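**Ticket 302 – clear parts getting lost on the cream table, room 8**

Opened: 10/30/23
Opened by: Shivam Dwivedi
Assigned: Innes Laing
Priority: medium (was low, bumped)
Status: open, see bottom

**Problem**

Small clear parts are very hard to see on the tabletop in the walled bay. Put one down, look away, gone. Found two on the floor Friday and one under the edge of my notebook. Parts bin count is short again after the sort and I'm pretty sure they're not missing, just not seen.

Only the clear ones. Colored ones no trouble at all.

**What I tried first**

- Wiped the top. Avberg spray, then dry cloth. Looks cleaner, parts just as invisible
- Ceiling lights half off. Worse
- Desk lamp from the left, low. Better for a part lying on its side, useless if it's flat. Also glare in my eyes
- Moved the sort to the bench by the door. Works but no room for the trays, people walk past and knock things

Ref old ticket 203, same complaint, closed in May with "use more light". More light is not it. I've had the lamp on all morning.

**Innes, 10:40**

Looked at it before lunch run. Bulbs are fine, replaced one anyway. Agree the light level is ok. It's the background. Clear on pale, nothing for the eye to grab. The walls don't help either, they throw the light back from every side so you don't get a proper shadow under anything.

**Shivam, 11:15**

Table and walls below. Cream top, gray on three sides. Look at the small clear thing in the middle and then imagine it lying flat on that surface.

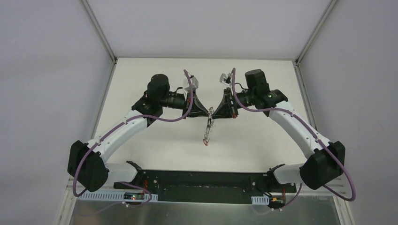 Izzati Nair: had the same headache with clear bits on the white counter in the wash room. What fixed it was a dark mat, matte not shiny. We bought a shiny black one first and it was nearly as bad, all you saw was the ceiling lights. Also don't get one with a texture, small stuff sits in the grooves and you're picking at it with a fingernail. I've got an offcut you can borrow, it's rolled up behind the paper towels.

**Shivam, 13:05**

Got the offcut, thanks. Taped it down at the front, near side only as it's short. Big difference. Tipped out a tray of clear parts, could see every one without bending down. Did it with the lamp off too, still fine.

Issues:

- corner lifts, tape not holding well on the cream surface. Used the blue tape, maybe wrong tape
- mat is dusty, shows every bit of lint. Lint and clear parts look kind of alike from standing height, had to wipe it twice
- doesnt cover the back half, so anything that rolls goes back onto cream and vanishes

**Innes, 13:30**

Ok so dark mat yes, full size. Two options I can find quick:

1. Istitz bench mat, charcoal, comes on a roll, cut to size. Lies flat on its own weight per the listing
2. Krishnan drawer liner, dark green. Cheaper, thinner. Would need tape all round

Leaning Istitz. Dont want to be re-taping every week. Need table measurements from you, inside the walls, back to front and side to side. Measure twice please, last time we were short and had a strip of bare table at the back for a year.

Also – a lip. Even with the mat, stuff will still roll off the open side. Foam strip along there? Skindum sells the stick-on kind, I have roughly 5 feet of it in the store cupboard, gray unfortunately.

**Idun Lundgren, 14:10**

Fine with charcoal. Not green, we sort the green caps at that table on the other shift and you'd just be moving the problem. Gray foam is ok, nobody is looking for parts on the foam.

Please peel the blue tape off before tonight, it left gum on the small table last time.

**Shivam, 15:20**

Tape off. Bit of residue at the left corner, came up with warm water. Offcut is laid loose for now, weighted with a tray.

Measurements to follow, tape measure is not in the drawer. Who has it

**To do**

- [ ] measure table (Shivam)
- [ ] order Istitz mat, charcoal (Innes, after measurements)
- [ ] foam strip on open side
- [ ] recount clear parts bin once mat is down
- [x] blue tape off
- [ ] return offcut to Izzati
- [ ] add note to 203 pointing here so the next person doesnt buy lamps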